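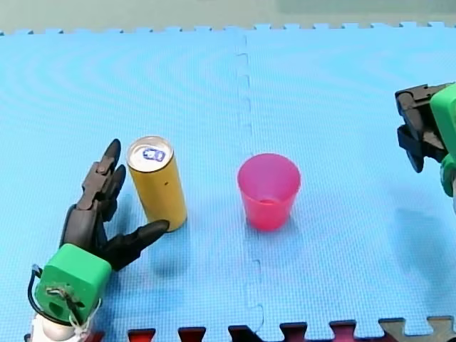 Kaj Bach forwarded me the Brarorell quote again last night, with "thoughts??" in the subject line. I have thoughts. Most of them are about the second page, where the real money is.

The first page is fine. Two arms, two hands, a controller, a price I had already braced for. Then you turn it over and find the finger tendon kit at $634, per hand, with a footnote calling it a consumable. A consumable! Printer ink is a consumable. I asked their sales desk how often a hand needs one and got back a paragraph about "usage profiles" with no number in it. When a vendor won't give you a number, I assume it's a bad one and budget for that.

So my draft has two kits per hand for the first year. Kaj thinks that's gloomy. Kaj also thought the bench would cost nothing, and we've spent close to $400 on clamps, cable, power strips and foam floor tiles. I don't regret the tiles, by the way. They're cheap, they're soft, and if a corner gets chewed up you swap one out.

Then there's the support plan. Munro, who would be doing the install, wants $1000 a year and promises a reply within "a reasonable period." I've crossed that out and written "two working days" in the margin. We'll see what comes back. Effie Nisbet has dealt with them before and says they do answer the phone in the morning, less so after lunch.

What bugs me more is how everybody plans for the demo. Moving a drink can next to a plastic cup is a perfectly good task and I'd happily use it to compare hands. But the proposal goes from there to "general tabletop handling" in one sentence, and I'd like to see the sentence in between. How many tries per hour? Who resets the table? That person's time isn't on either page, and over a year I'd bet it costs more than the spare parts.

Greer Pollock wants a decision by June so the order lands before the budget closes. I've said I'll sign for one hand and one arm, with the second pair priced as an option and the price held for six months. Brarorell hasn't agreed to the hold yet. Kaj is calling them at ten.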